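Section 4: Signing Children In and Out

Tallier keeps the daily attendance record for your child care center. Set up the rooms (Section 3) before you begin.

4.1 Add a family

1. Open Families and tap New.
2. Enter the child's name and date of birth, then choose a room.
3. Add each adult allowed to pick up. Every child needs at least 2.
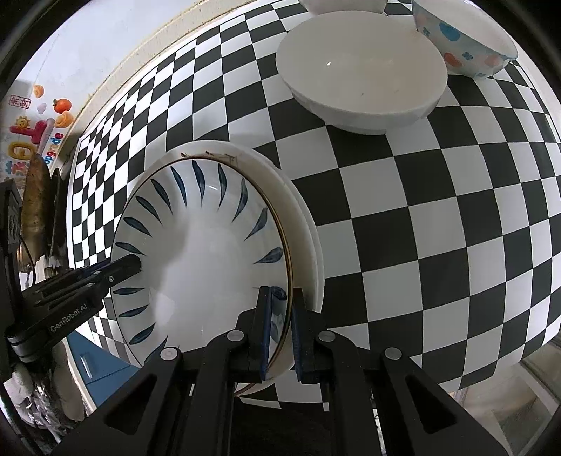

Can two siblings share one pickup code?
Each child has a separate code, but an adult linked to both can sign them out together from the Family screen.

4. Tap Save. The child appears on the room list the next time the tablet syncs.

Note: A center account holds up to 500 child records, including those marked Inactive.

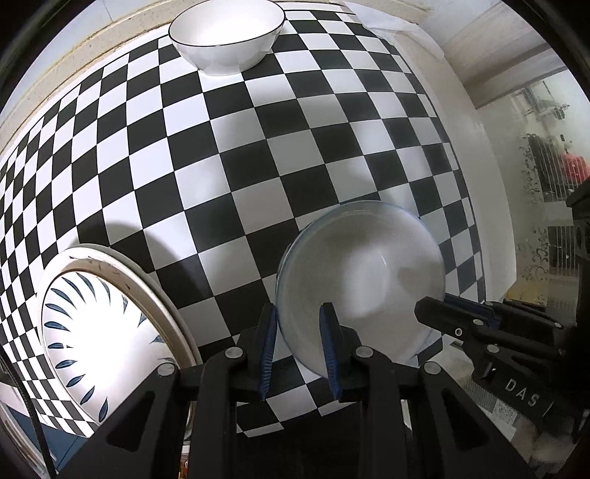
4.2 Sign a child out

1. Tap the child's name on the room list.
2. Ask the adult for the four-digit code — 1583, for instance — and enter it.
3. Check photo ID if you don't know the adult.

Caution: Do not release a child on a code alone. If the name is missing from the pickup list, call the director. 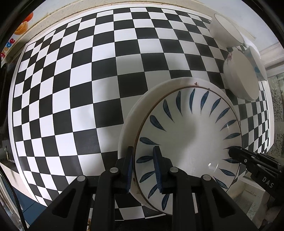 The director can add a one-day pickup from the office computer. It expires at closing time and stays in the log under the name of whoever approved it.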